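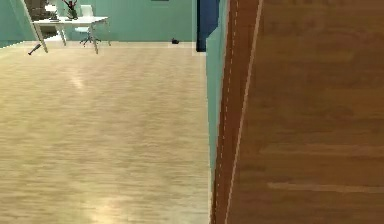
Kiranstead Recipe Survey
Second progress report to the Stundholm Fund
Prepared by Xinyi Xiong, survey editor

Where we are

When we applied to you, we said we would collect and edit the household recipes of the Kiranstead valley, test the ones that looked edible, and publish them in one book. We also said this would be simple. I have reread that sentence several times and would like it struck from the application.

The collecting is finished. We closed the box in February with 358 recipes, of which a startling share are for the same lemon cake. The families concerned do not agree that it is the same lemon cake. Muthu Annamalai laid the versions next to each other on the library floor one evening and found that they differ in the amount of sugar, the size of the pan, and who is said to have stolen it from whom. He wants to print them all. I want to print one. We have settled on three, with a page on the rest, and both of us are unhappy in a way that I think bodes well.

Typing up is done except for the Tveit farm notebooks, which are written in pencil, in two languages, by a woman who saw no reason to finish a word once its meaning was clear to her. Ovidiu Pîrvu has been working through them at the kitchen table after his children go to bed. He now abbreviates his own emails the same way and I have had to ask him to stop.

Testing

We have tested 85 recipes. Each one is cooked twice, by two people who haven't spoken to each other about it, and they fill in the form you approved last fall. The form has a box marked "Would you make this again?" It has turned out to be the only box anyone reads.

Most of the old recipes work. The trouble is what they leave out. "Bake until done" was no help to anyone, and "a hot oven" covers a wide range of ovens. Quantities are worse. A "cup" in the upper valley was the cup you had, and one contributor brought hers in so that we could measure it. It holds a good deal more than a cup. All her dumplings suddenly made sense, and so did the first batch we made, which could have been used for road repair.

We have had one outright failure, a jellied eel dish contributed by the Zamora family. Tobias Zamora tested it himself and marked it "No." Under "Notes for the editor" he also wrote "No." It will go in the book as a historical text, with its method intact and a line advising readers that it is there for their interest.

Mustard pickle

A separate word about the mustard pickle, since your program officer asked. There are 12 versions and, unlike the lemon cake, they really are different. Some are sweet, a few are thickened with flour, and one has enough turmeric in it to dye a bedspread. 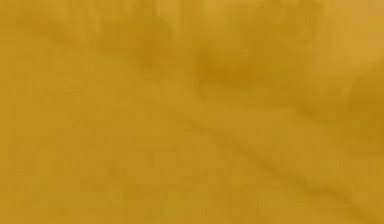

Finn Hinrichs has taken these on as his own subject. He has sorted them by whether the vegetables are salted overnight or simply boiled, and thinks the split follows the river. The east bank salts. I was ready to be skeptical, having heard theories about the river before, but his map holds up apart from one household on the wrong side, and it seems they moved there for a job. We'd like to give this its own short chapter. It was not in the outline you approved, so please treat this paragraph as us asking.

One caution. Several of the pickle and canning recipes come from a time when people were relaxed about sealing jars. We are having every preserve checked against current home canning guidance before it goes in, and anything we can't make safe without changing it into something else will be printed with the old method described and a modern one beside it. This has added work. I would still sooner explain a late book to you than the alternative.

Money

We have spent $3,355 of the testing budget, almost all of it on groceries. Butter was a surprise. We had planned on the price of butter as it stood when we wrote the application, and it did not wait for us. I have moved a small sum from travel to cover it, as your rules allow, and travel has not suffered, as the farthest anyone has needed to go is Grotska, by bus, for goose fat.

The design money is untouched. We have had one quote from a printer and are waiting for another. The first printer suggested a wipe-clean cover, and I have come around to this after seeing the state of our typescript.

What's late

Permissions. Every contributor signed a form, but some recipes came from an aunt, and the aunt would like to be asked. We are asking the aunts. Muthu does this in person and it takes an afternoon each time because he is fed. He has not complained.

The introduction is also late, and that one is mine.

What comes next

Between now and the third report we plan to finish the Tveit notebooks, test the breads, and send you a sample chapter, probably soups, which are the furthest along and have caused the fewest arguments. The headnotes will be drafted by Ovidiu and edited by me, with full words throughout.

We need two things from you: a yes or no on the pickle chapter, and confirmation that the final report can follow the book to the printer by a month. If anyone at the Fund would like to come to the bread testing, it starts at 10 a.m. and lunch is more or less unavoidable.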